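Vikwood Away Days – match and travel records

README, version 2

What this is

A set of records kept by supporters of Vikwood, a non-league football club, covering the away matches they travelled to. There is one row for each journey made by one supporter to one match. The set has 574 rows. It was put together so that the supporters' group could argue for better coach times and fairer away ticket prices, and it has since been used for a couple of student projects on how people get to lower-league football.

The records are kept by Prasert Thepsuriya. Corrections and questions should go to him through the supporters' group page. The current version was frozen on 1st October and won't change until the next one comes out.

What is in the folder

journeys.csv – the main file, one row per supporter per match.
grounds.csv – one row per ground, with the nearest station, the nearest bus stop and whether away fans have their own turnstile.
fixtures.csv – date, opponent, competition, kick-off time, and whether the match was moved from its first date.
notes.txt – remarks typed in by supporters, with names taken out.
changes.txt – what has been altered between versions.

The files are plain text, comma separated, UTF-8. Dates are day first. Times use the 24-hour clock. An empty cell means the supporter left the question blank. A zero means they answered it and the answer was zero, so please don't fill the blanks with zeros before working out an average cost.

Columns in journeys.csv

row_id – a plain running number. It has no meaning beyond this file.
fixture_id – matches the same column in fixtures.csv.
supporter_code – a random code. The same person keeps the same code within a season and gets a new one the season after.
mode – coach, train, car (driver), car (passenger), bus, bicycle, other. If someone used more than one, this is the one they spent longest on.
left_home – time they set off.
got_home – time they got back. For a midweek evening match this is often past midnight, and it is still filed under the date of the match.
travel_cost – in pounds, for that supporter only. Drivers were asked to give fuel and parking less anything their passengers paid them.
ticket_type – adult, concession, junior, season holder, free.
ticket_price – what was paid at the gate or online, including any booking fee.
saw_kick_off – yes or no.
stayed_to_end – yes or no.

How the records were gathered

Most came from a paper form handed out on the supporters' coach and collected on the way home. The rest came from an online form with the same questions in the same order. The coach form was shortened in August, before the second season, when the question about food and drink was dropped. Very few people were filling it in, and those who did mostly wrote "pie".

Cup ties are included, friendlies aren't. The trip to Mostetti Park is included although the match was abandoned at half-time, as people had still paid to get there. Its stayed_to_end column is blank throughout. The replayed match has its own fixture_id.

Known problems

Coach travellers are over-represented. They had the form put in their hands, and everyone else had to remember to go online. Don't use the set to say what share of Vikwood supporters travel by coach.

Journeys to Wunwood are a muddle. The club moved ground partway through the first season, and some people gave the old ground's station. We have corrected the rows where the date settled it and left the rest with a 2 in the check column of grounds.csv.

Ticket prices at Chaiyaporn Stadium are recorded two ways. The home club charged a booking fee per order, so a family of four paid it once. Some divided it up and some put the whole fee on the first ticket. We can't separate these now.

Typing up and checking 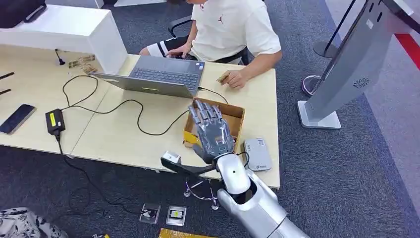
Paper forms are typed up on a laptop straight into journeys.csv, and the pile is then gone through a second time by a different person wherever we can manage it. Where the two disagree we go back to the form. The slowest part is the ticket columns, which often mean one hand on the keyboard and the other holding a small card up off the desk. If a price can't be made out, it is left blank. We don't fill it in from the club's published list, as concessions were not applied the same way at every ground.

Rows were checked for times that run backwards and for the same supporter code appearing twice against one fixture. Two rows were removed as duplicates. Any travel cost over 300 pounds was queried with the person who entered it – one was a missing decimal point, the other was a hire van and has been kept.

Privacy

Names, addresses and phone numbers were never typed into these files. Under-16s are included only where a parent filled in the form. In notes.txt we have taken out anything that pointed to a particular person, including seat numbers and a few comments about stewards.

Using the records

You may copy, share and change the files for any purpose that isn't commercial. Please say where they came from and which version you used. If you find a wrong kick-off time, send the fixture_id and the right time, and it will go into changes.txt with the next version.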